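I got to Silton on a Sunday, a little before ten in the morning, and Yuxi Mao was already waiting for me at the bus shelter with two coffees and a folder so fat it had a rubber band around it. I liked her right away.

She runs the memory project for the Nadport dock strike, the one the old military government broke up with soldiers and then spent years pretending had never happened. Her grandfather was in it. He was one of the 234 people arrested on the first night, and he came home after 43 days and hardly spoke about it again.

"He'd talk about the weather, he'd talk about fish prices," she told me while we walked up the hill. "If you asked about the strike he'd get up and go check the stove. So I grew up thinking the stove was very dangerous!"

She laughs a lot for someone with this job, and I told her so. She said you have to, and then she pulled out a photocopy of a dismissal letter and we both got quiet for a bit.

The ceremony this year will be in Arumugam Square, same as always: wreath, band, a speech from whoever is mayor. Yuxi doesn't mind the wreath (she has carried it twice), but she wants the names read out loud. All of them, including the 1,220 workers who lost their jobs afterward and never got them back.

"It takes a long time to read that many names," she said. "The town office asked me if I could do a selection. A selection! Which ones would you leave out?"

I didn't have an answer for her, and I still don't.

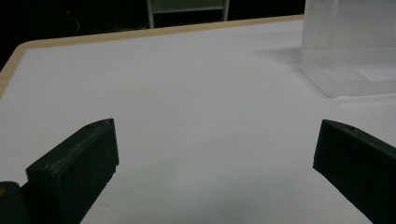
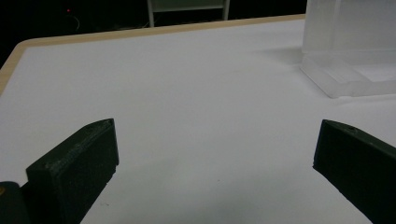
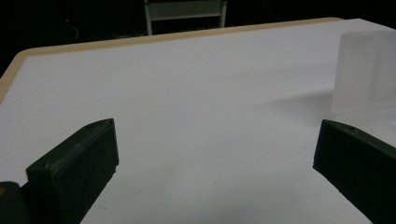
The white tabletop, with the dark gripper fingers at the front.

We had lunch at a place near the old Jernar warehouse, where the strikers held their meetings. I asked her if people in town still argue about it. She put down her fork (I think she'd been hoping I would ask) and said they do, just not in the way I might expect. The children of the soldiers live here too, and some of them have come to her with letters and diaries.

"One man brought me his father's notebook in a bread bag," she said. "He wanted me to read it while he sat there. I think he needed to see my face. We're fine now, we say hello at the market."

She has recorded so many people that she keeps running out of shelf space at home, and the town archive has finally agreed to take copies. The booklet comes next. They're printing 500, which she thinks is too few and her printer thinks is very brave.

Before my bus I asked what her grandfather would have made of all this. She looked at the folder for a while and snapped the rubber band back on.

"He'd have gone to check the stove," she said. "But I think he would have left the kitchen door open, so he could hear."

The names will be read starting at seven in the evening, and she's still looking for readers.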